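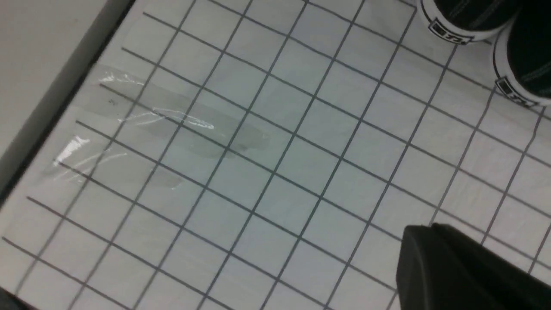

According to one comment on the March report, these visits spend too long on shelving and too little on what a reader can learn from a novelist's drafts. The point is fair, and the notes below deal mostly with the drafts.

Open day, Ejigu Reading Archive, Golach
April 30, 2021

The archive holds the working papers of one novel, Stuvach, a family story set in a river town and told by the father of a sick child. The collection runs to 3897 leaves, typed and handwritten, with a separate file of letters to and from the publisher, Simero Press. Visitors were admitted in small groups. Each group had two hours in the reading room.

The leaves are sorted into four drafts. Sorting was done by paper stock and typewriter face first, then by content. Dates were used only where the author had written one on the leaf. Pages that could belong to either of two drafts are kept in a gray folder at the back of the earlier one and carry a penciled query.
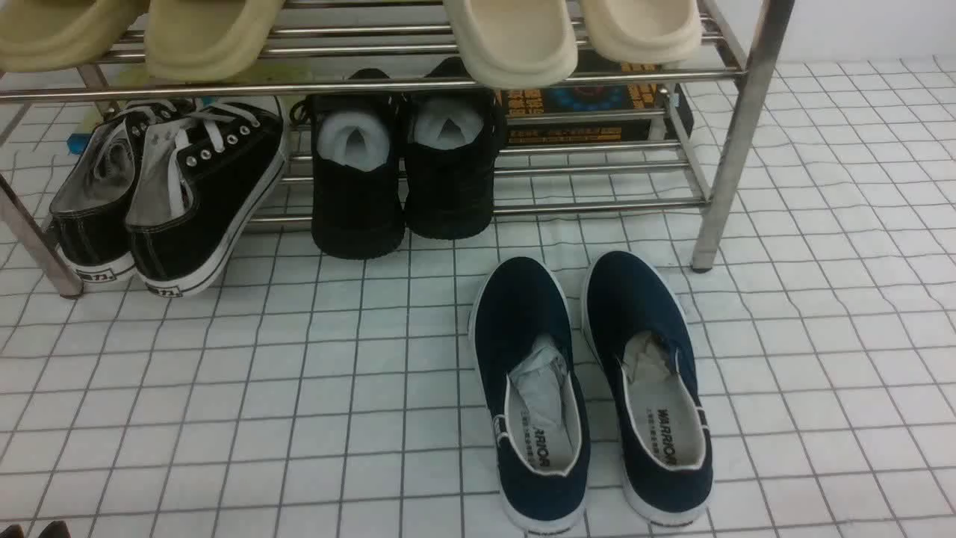 Draft one has no hospital chapter. The child's death is reported in a single line of dialogue, and the father is in another town when it happens. In draft two he is in the room, and the passage grows to seven pages. Draft three cuts most of the father's thoughts and keeps the physical actions: lifting, holding, handing over. The printed text follows draft three closely, with changes to punctuation and one restored sentence.

The staff had laid out the same paragraph from each draft under a sheet of clear film. It was the most useful display of the day. Adjectives drop out steadily from the second version on. The verb "held" appears once in the second version, and by the fourth it carries the whole paragraph. A handout listed the variants by line number. The line numbers follow the hardcover, so anyone working from the paperback will need to convert them.
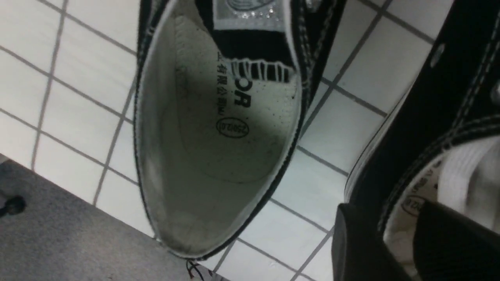 A woman in the afternoon group said she preferred the second draft and thought the cuts had been made to please the press. The letters do not settle it. Simero asked for a shorter book in general terms, and its surviving notes on the hospital chapter concern one date and the name of a ward. The reply to those notes is missing.

Access is by written request, one box at a time, pencil only. Photocopies are limited to the letters. Scans of draft two can be read on the terminal by the window, but the search function works on the typed leaves only, and the handwritten inserts have to be paged through. The index gives the draft, box and leaf number. It does not record which inserts are pinned to which page, and I had to ask at the desk for two of them.

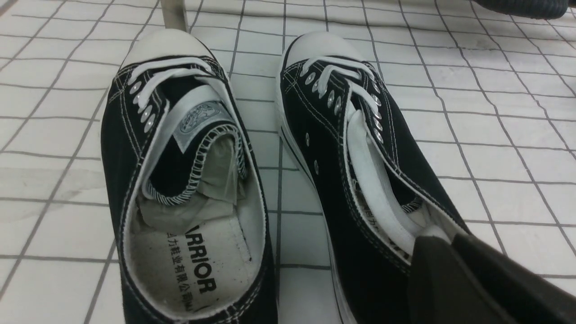
Black canvas low-tops, white tile floor.

The recorded reading of the last chapter was played at closing. Sound in the back rows was poor. The next open day will cover the letters file.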